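4.2 Falhas não contabilizadas na tarefa dos copos

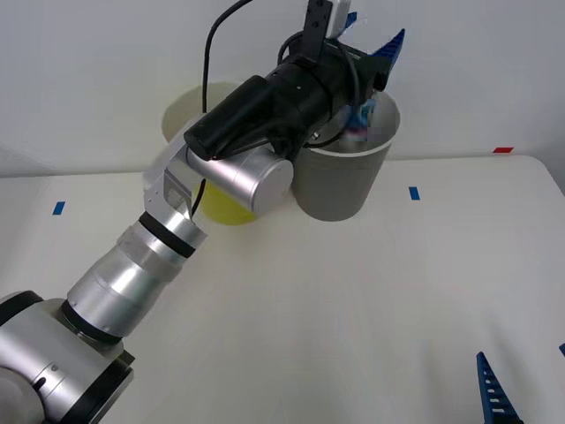

A taxa de sucesso de 78% em 300 ensaios, divulgada pelo projeto Talusico, merece reservas. O protocolo considera êxito qualquer ensaio que termine sem paragem de emergência, critério que nos parece frouxo. Com o dedo azul da garra sobre a abertura do copo cinzento (Figura 8), segurar e largar o objeto confundem-se, e o registo não os separa. Reclassificámos 18 ensaios como falhas. A Travside atribui-as à calibração; não encontrámos dados que o sustentem.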